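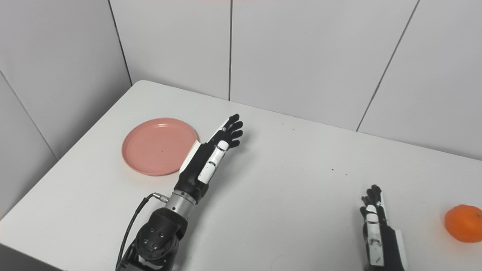
Food and Drink: Wineries, Cideries and Tasting Rooms

Cunura tasting room: reservation policy and seating for larger parties
9 replies

cellarnotes_mod
Saturday, April 21, 2018
This thread has been separated from the general Zarkondale day trips discussion, where it had taken over two pages. Members are asked to confine their remarks to the reservation policy at Cunura, the seating arrangements and the food service. Comments on the road works belong in the transport section.

ridgeline_walker
Our walking association visited Cunura last month with a party of 20. The booking had been confirmed in writing for the terrace. On arrival we were informed that the terrace was held for a coach group and that we would be divided between the lower lawn and the barrel room. The wines were sound and the staff were courteous throughout. The division of the party was nevertheless a serious inconvenience, as several members are unable to manage the steps to the barrel room. I wrote to the winery the following week and have received an acknowledgment but no substantive answer.
I would be grateful to hear whether other organizers have had a similar experience.

T_Pellworth
I must respectfully disagree with the tone of the original complaint. The booking terms on Cunura's website state that an area is "requested" and that final placement is at the discretion of the host. We have taken our members there every spring and have been moved once, with a telephone call the day before.

ridgeline_walker
I have the confirmation before me. It reads "Terrace, 20 guests, 12:30." The word "requested" does not appear in it. I accept that the website says otherwise, but a guest is entitled to rely on the confirmation. No telephone call was made.

oldvine47
The coach trade is the underlying difficulty. When the terrace opened it was set for 60, and a single full coach takes most of it. A second coach on the same day leaves the independent visitor with the lawn. The lawn is pleasant enough in fair weather, but there is very little shade after one o'clock and the tables there are not cleared as often.
For parties that value quiet, Loner is worth consideration. It is a small property on the north side of Zarkondale, does not accept coaches, and pours four wines at the counter. The dry white is the one to ask for. There is no kitchen, although guests may bring their own lunch.

harbor_and_hill
Regarding Loner, please note that the counter closes promptly at four and that parties over eight are declined. It would not have served the original poster.
On the matter of food at Cunura, I would add that the kiosk ordering system should be reviewed. On our visit the tasting was conducted at one counter, lunch was ordered at a second, and coffee was paid for at a third. Our wait for lunch was 41 minutes from the time on the receipt. The cheese plate arrived first and the bread for it arrived last.

T_Pellworth
A wait of that length on a weekend in the high season is within reason for a kitchen of that size. Visitors who find it excessive may order the cold platters, which are prepared in advance.

harbor_and_hill
With respect, our visit was on a weekday and the terrace was half full. I have no objection to waiting for a meal. I do object to being given no indication of the wait when the order is taken.

quillandcork
May I suggest Đào as an alternative for anyone whose main interest is lunch? It is the restaurant beside the old packing shed in Zarkondale, under separate ownership from any of the wineries, and it keeps a short list of local bottles, including two from Cunura at a modest markup. The menu is Vietnamese and the lemongrass chicken pairs very well with the Loner white. The floor is level from the parking area to the dining room, which may be of interest to the original poster. Our group of 20 was seated together at one long table. A deposit was required and was deducted from the final bill.
One caution: the room is loud when full, and speeches are not practical.

oldvine47
I second the recommendation of Đào, with the reservation that the wine list has become shorter. I cannot agree that the lemongrass chicken suits the Loner white. The wine is too lean for it. The Cunura rosé is the better choice.

quillandcork
We shall have to differ on the rosé, which I found sweet.

ridgeline_walker
I thank members for their replies. I have now heard from Cunura by letter. The winery states that the confirmation was issued from an outdated template, and that from July all parties above a dozen will be assigned a named area in writing, with a refund of the tasting fee if that area is not provided. They have offered our association a return visit without charge for the tasting. The matter will be put to our members at the next meeting. I have asked for the lawn to be excluded from the offer and for step-free access to be confirmed, and I will post the response to those two points when it is received.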